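Dishes, again

29th November

The dishwasher went out in the spring and I never replaced it. I kept meaning to. The Gidberg I had priced was too wide for the gap by less than an inch, and the next size down held so little that I gave up and bought a rack.

The first rack was a Bonetti, the kind with a plastic tray underneath. It was fine for bowls. Plates were the problem. The slots were spaced for thick stoneware and my dinner plates are thin, so they leaned on each other and stayed damp where they touched. I got used to drying them with a towel, and then what is the rack for?

I now use plain wire with no tray. It sits on a folded towel, and the towel goes in the wash when I remember. It cost 18 dollars and has outlasted the one that cost more.

My odd-shaped plates took some working out. Round and square ones stand up without much thought. A leaf-shaped plate has a narrow end and a wide end, and it tips if the wide end is up. I put it in on its long side now, at the end of the row — it takes up two slots that way, but it stays put.

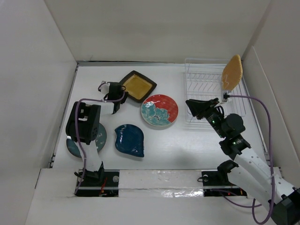
Should plates face the same way in the rack?

They dry better if they do. With all the fronts pointing one way, there is an even gap between each plate and the next, and you can fit more in before they start to touch.

Big plates go in at the back, then the small ones. I leave an empty slot after anything deep. Glasses don't go in the rack at all; they go upside down on a second towel by the window.

I put everything away in the morning, before coffee. If I wait until evening the rack is already filling up again and I end up stacking wet on dry.

In December I have people over and will need more room. There is an old Tradulis rack in the garage with one bent wire that I plan to straighten before then.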